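Wrist camera demos in sim: policy closes early on long blocks

Posted in Grikano Help > Data collection > Simulation 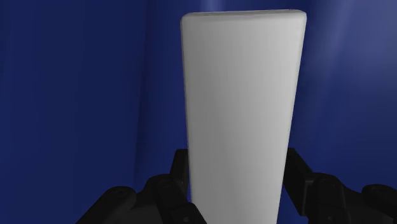 I am collecting demonstrations in simulation for a grasp policy. Parallel two-finger gripper, wrist view only, plain gray block on a blue background. The policy is behavior cloning with a short action history. No depth input, no proprioception except finger opening.

So far I have 200 scripted episodes. After dropping the ones where the planner timed out, 165 remain. Training loss looks normal. In rollout the policy lines up well, then closes the fingers before the pads are far enough down the block. On short blocks this does not happen.

Block length and yaw are randomized. Block color, lighting and background are fixed. Each episode is saved from the start of the approach until 8 frames after the close command.

Do I need more episodes, or is something wrong with how I record them? I would like to avoid a full recollect if relabeling is enough.

Harkudico
Posted 6th March

valderrama_sim

Check the timing of the action labels before you collect anything. If your script logs the commanded finger opening, the close label shows up while the arm is still moving, and the policy learns to close on that view. We had the same symptom and the labels were 13 frames ahead of the measured finger motion.

To check, plot commanded opening and measured opening on the same axis for a few episodes. If there is an offset, look at the arm velocity at the moment of the close command. It should be near zero. If it is not, the script is overlapping the two motions and you have to decide whether you want that in the data. For a first policy I would put a settle step between approach and close, then regenerate. Scripted episodes are cheap.

The second thing is the view itself. With a block that runs out of the bottom of the image, the near end is not visible, so the only cues for depth along the block are the far edge and where the fingertips sit against the sides. A face with no markings gives the encoder very little else. Short blocks probably work for you because both ends stay in view for more of the approach. Options:

Add proprioception (end effector height at least).
Add a second fixed camera.
Randomize the texture on the block.

I would try them in that order. Texture alone did not fix it for us, but it did help when we moved to the real gripper.

Grargate

More data. 165 is nothing, get a few thousand and it will sort itself out

lowpass_filter

I disagree with the reply above. If the labels are early, more episodes will teach the same error with more confidence.

One addition on the episode cut. Saving only 8 frames after close means the policy has almost no examples of staying closed, and in the rollout you may see it reopen. Extend the tail through the lift. Also keep the failed grasps in a separate folder with a success flag. They are no use for cloning, but you will want them if you train a grasp classifier later.

Check how the planner timeouts are distributed too. If most of the dropped episodes are long blocks at high yaw, your remaining set is skewed toward the short ones. A histogram of block length before and after filtering will show it.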